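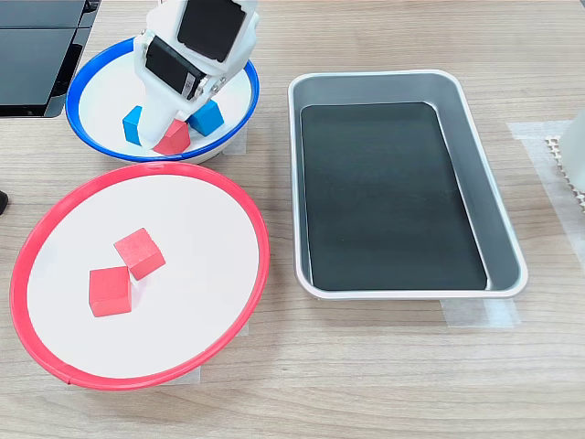 A dish for every colour

Sorting is the sort of job I used to leave for a rainy afternoon, and I have grown rather fond of it. A blue rim, a red rim, a handful of wooden-looking cubes and a plain metal tray - you could hardly ask for simpler things, and yet I can lose a whole morning in November to them, with the tea going cold beside me.
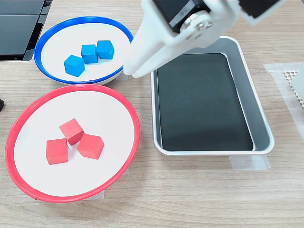
Photograph: Nidwood

The blue dish takes the blue cubes and the red dish takes the red, three to each when all is put away, and the rims do the remembering for you. Ours at home came from the Wusard shop, where I went in for a teapot and came out with dishes (and no teapot!).
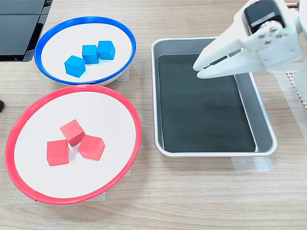
Three blue, three red, each in its own bowl.

I do like a tray alongside. A dark lining shows up bright colours beautifully, and raised sides stop anything rolling off towards the skirting board. Clear tape under a rim is worth the bother too, if your table is as smooth as mine.

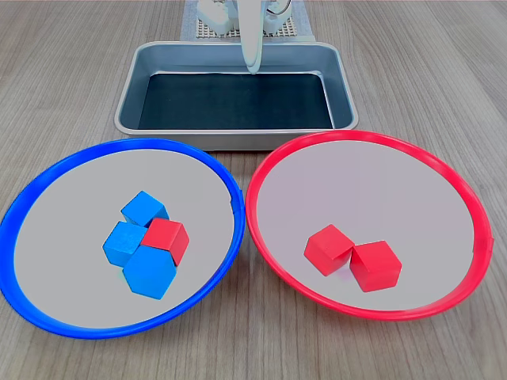
Blue on the left, red on the right, with the tray behind.

Try the dishes side by side if you have the width. Mine live that way now, next to the bread bin, and the buttons have moved in.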